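News > Features > People and Practice

The job ad that Neusa Medeiros answered in March asked for someone who didn't mind tidying up. She had been working reception at a dental clinic and thought it was a cleaning position.

"I rang the number and Jayson said no, it's tidying up with a camera on your head," she says. "I said, what's the pay?"

Medeiros now records household tasks for Mulo, a small outfit that gathers examples for teaching robots to do chores. She wears the camera, clears a table or folds some clothes, and the footage goes to Jayson Lumanlan, who checks it before it is used for training.

Each recording is called an episode. The target is 46 a day, and Lumanlan throws out any where her hands leave the view for too long.

"You have to look at what you're doing, the whole time," she says. "At home I pick up the mail while I'm looking at the kettle. Can't do that."

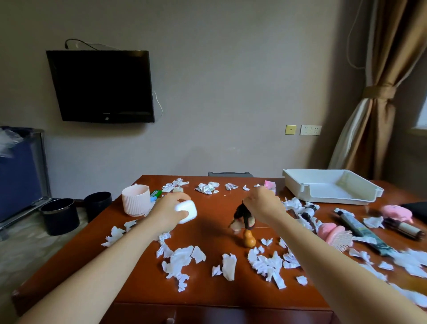 Clutter is the part people ask her about. Mulo's first 200 episodes were done on neat tables, and Lumanlan says the model trained on them was poor at anything else.

"It had seen cups and it had seen plates," he says. "Give it a scrap of tissue and it had no idea. So now we make a mess first. Neusa tears up the paper herself."

He would like 900 messy episodes before the next round of training. They pay for 80 minutes of recording at a stretch, then a break, as the headset gets heavy on the neck.

Medeiros says the slow part is remembering not to rush. If she grabs two things in one hand, the episode is harder to label, and Lumanlan sends it back with a note.

"He's polite about it," she says. "But I get a lot of notes."

She has not yet seen a robot use anything she recorded. She has asked.

Filed under: Robotics, Work, Local business

Contact us | Copyright Nullard | Back to top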